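Woven basket in the spare room: keep it or go to lidded bins?

ridgeback_lou
Monday, 7:40 pm
I'm redoing the storage in the room where we keep everything that has no other home. Black wire shelving, cardboard boxes, one round blue plastic container, and a big woven basket that sits out on its own. My sister, Lamisi, says the basket has to go and I should buy two bins with lids from Rolldale. I'd like to keep it. Cream and beige strips with dark strands crossing them in a diamond pattern, thick braided rim in dark gray and black. It has held up well.

The trouble is what goes in it. At the moment the white padded stuff lives next to it and the boxes stay on the shelves.
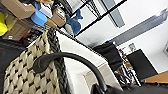

My plan was to put the padding in the basket and leave it there, then relabel the boxes. Only one of them has a label I can find without moving things, and it's small. Shelf unit is a Hurumo, bought used, and I don't want to load the top any more than it is now.

Does anyone store soft things in an open basket long term? How bad is the dust?

karkcombe_dad
Bad. We did this with spare cushions and had to wash every one of them in May before company came. Get the bins.

AHaugen
I disagree. I've had an open basket of blankets for years and I lay an old pillowcase over the top. Takes the dust, goes in the wash. Bins are fine but they hold moisture if you put anything away damp.
— Agnes Haugen

karkcombe_dad
A pillowcase is a lid with extra steps.

AHaugen
It's a lid I already own.

ridgeback_lou
I'll try the pillowcase first. What about the blue stuffed toy, the shark or fish? It's hanging up by the shelves and Lamisi wants it boxed.

tworowsback
Leave the toy. It's off the floor and takes no shelf space. I'd worry more about the cardboard. Which boxes do you open most? Those go at waist height, and the rest can go up or down. Write on the short end with a thick marker, large enough to read from the door.

karkcombe_dad
Agree on the marker. Still say bins.

ridgeback_lou
The Arroyo box gets opened every week or so, it's all extension cords. I'll move that one to the middle and do the labels tonight. Bins can wait until I see how the basket does over the summer.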